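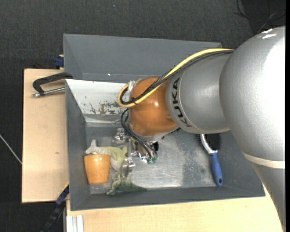

The arm over the gray bin, its yellow cable looped at the wrist.

Print | E-mail
2 min read

Aminu Jibrin had run the projector at the Veten for longer than he cared to say, and on Monday nights, when the monster pictures played, he liked to leave the booth door open so he could hear the kids scream. There were 90 seats and four kids that night, all in the front row with their feet up. When the giant moth came over the hill, the smallest one turned right around and waved at him, and Aminu, bless him, waved back with both hands and missed the reel change.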